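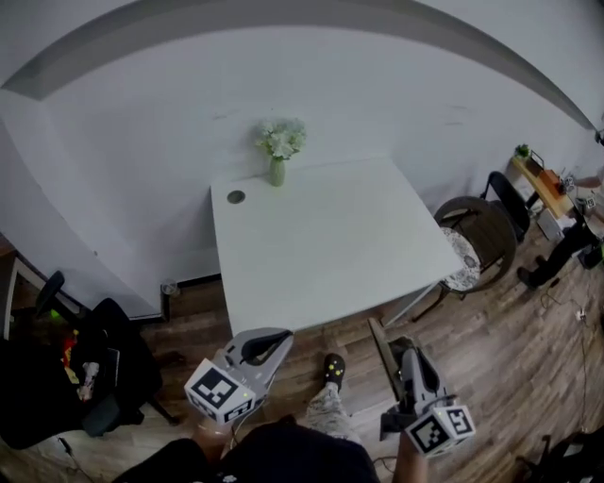 2 Collecting the demonstrations

Dagmar Tichý and Idalina Louro recorded all the demonstrations between them, using a pair of hand-held grippers with marker cubes. One person held both grippers and did the task. The other started and stopped the recording and wrote down any mistakes.

The task was to lift a folded towel with both grippers and lay it flat on a table. We recorded 200 demonstrations in the Lesbridge lab and threw out 92 of them, mostly because a marker cube had been turned away from the camera for too long. That left 108 for training.

Our first plan from November was to drive the arms by remote control with the Jametti software. It was slow – one towel could take several minutes – and the lag made both of us overcorrect. Holding the grippers directly was easier to learn.

Two problems remain. Fast wrist turns still lose the markers, and our two styles of lifting differ more than we expected. Section 3 compares models trained on each person's data.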